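Best way to sweep crumbs off a cloth-covered table? 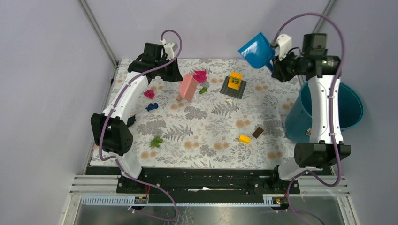 Asked by Zlata Lysenko, 19 Mar 2020

I keep a printed cloth on my work table and I want to clean it between jobs without taking it off. I use a small hand brush and a dustpan. On the bare table this was easy. With the cloth on, two things go wrong. The lip of the dustpan catches the fabric and pushes it into a ridge, and the fine stuff gets under the lip instead of going in. Then I chase the same line of dust across the table.

The table has panels on three sides, so I can only get at it from the front. Pulling the cloth off and shaking it outside works, but I have to clear the table first and then get the cloth straight again, and I do this several times a day. Mostly it is bits of thread, eraser dust and crumbs.

Is there a better way to do this with a brush and pan, or should I buy something else?

3 answers

Svyatoslav Kushnir

The cloth has to be tight before anything else will help. Mine was loose and did the same thing. I folded the edges under the table top and used tablecloth clips along the front. At the back, where you have a panel, slide the cloth down between the table and the panel if there is a gap. If there is no gap, use double-sided tape on the underside of the hem.

Then work like this. Start at the back corners and brush toward the middle, then toward you. Short strokes, and lift the brush at the end of each one so it doesn't flick. Don't set the dustpan down until you have one pile. Pick up anything large by hand first.

When you do set it down, put it at the front edge of the table with the lip just below the level of the top and sweep off the edge into it. That way the lip never touches the cloth. If your clips are in the way, leave a space of a few inches between two of them and use that spot.

For the last line of dust I use a damp paper towel. Also check the brush. If the bristles are stiff they will rough up a cotton print after a while. A soft one costs almost nothing.

Octavian Sandu

Lint roller. Done in a minute. For crumbs use a vacuum.

Comment from Zlata Lysenko: I tried a roller on the thread and it is fine for that, but I went through 13 sheets on one table. Too many for every day.

Olesia Karpenko

I agree with the first answer about getting the cloth tight, but I would skip the tape. It leaves a sticky hem after a few washes and then the hem picks up lint. I sewed a channel along the back edge and put a flat curtain rod in it. The weight keeps it down.

The other choice is wipe-clean cloth, the coated kind sold by the yard. Dust slides on it and you can use the dustpan anywhere you like. It comes in leafy and flowered prints too, if that is what you want to keep. The drawback is that it holds creases from the fold for a week or so and you can't iron it on the coated side.

If you stay with cotton, wash the brush now and then in warm water with dish soap and let it dry with the bristles down. A dirty brush leaves gray streaks on an off-white cloth and you will think it's the dust.

Comment from Zlata Lysenko: Clipped the front today and swept off the edge. Much better. I will try the rod at the back when I next wash the cloth.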